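Product Review: Restetti Stoneware Tableware Range
Catering and Domestic Services Section, Purkum Residential Colleges
August 2001

Scope of the review

The Section was asked to review the Restetti range of plain white tableware as a replacement for the mixed stock now held in the shared kitchens. The range comprises a dinner plate, a side plate, a shallow bowl, a deep bowl and a mug. It is supplied in cartons by Abubakar, who also hold the spares. The present stock was bought from Tetel over a long period, and many of the pieces can no longer be matched.

The review covers the dinner plate, the shallow bowl and the mug. The side plate was out of stock when the order was placed and will be the subject of a short supplement in October. The deep bowl was not requested by any of the kitchens.

A trial order of 300 pieces was placed and divided between the Purkum main kitchen and the two smaller kitchens on the upper floors. The trial ran for 62 days. Staff were asked to use the new pieces in the ordinary way and to record breakages, chips and complaints in the kitchen book.

Delivery and packing

The order arrived complete and in one delivery. Each carton is divided by card partitions, and the partitions are stout enough to be used again for storage. Two mugs were found broken on opening. Abubakar replaced them without charge, although the replacements were sent to the wrong building and had to be collected.

The cartons are heavy. A full carton of dinner plates should be lifted by two persons, and the Section would prefer to see this printed on the outside. At present the only marking is the stock number.

Dinner plate

The dinner plate is well made and sits flat. The rim is slightly raised and gives a secure hold when several plates are carried. Knife marks appeared on the glaze in the first fortnight; they came away with a mild cream cleaner, but staff did not find this a welcome addition to their duties. Plates stack evenly to a height of twelve. Beyond this the pile begins to lean, and kitchens with open shelving should keep to ten.

The plate is a little wider than the Tetel plate it would replace. It fits the lower rack of the dishwashing machine in the main kitchen. In the smaller machines upstairs it touches the spray arm unless it is placed at the back, and one plate was lost before this was noticed.

Mug

The mug attracted the most comment. The handle admits three fingers and remains comfortable when the mug is full. The base is recessed, and water collects there during washing, so that mugs must be wiped before they are put away. Tea stains lift readily after soaking. Several residents considered the mug too small, and the Section notes that it holds less than the Tetel mug.

Shallow bowl

The shallow bowl is suitable for breakfast cereal, soup and puddings. The sides rise gently and the inside is easily reached with a cloth. It is light for its size, and residents with a weak grip reported no difficulty in carrying it. Four bowls were chipped at the rim during the trial, all in the main kitchen, where the draining area is small and bowls are frequently stood on top of one another.

The glaze is a clean white and shows food residue clearly, to the advantage of those checking the washing-up. It does not hold heat for long. Kitchens serving soup at table should warm the bowls beforehand.

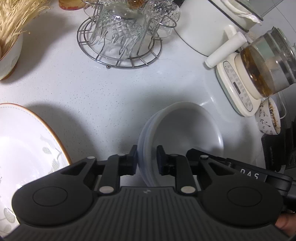

Cost and spares

The price quoted for the full replacement is £1,644, including delivery to all three kitchens. Single pieces may be ordered at 85 pence each, with no minimum quantity. Abubakar have confirmed in writing that the pattern will remain available for five years. The Section regards this as the strongest point in favour of the range, given the difficulty experienced with the present stock.

Recommendation

The Section recommends the purchase of the dinner plate and the shallow bowl for all kitchens. The mug is acceptable, but the larger Tetel mug should be retained while stocks last. The upper-floor kitchens should be given written guidance on loading the dinner plate before the new stock is issued.

Kitchens wishing to keep any of their existing plates should inform the Section before the order is placed. Chipped pieces are to be withdrawn in all cases.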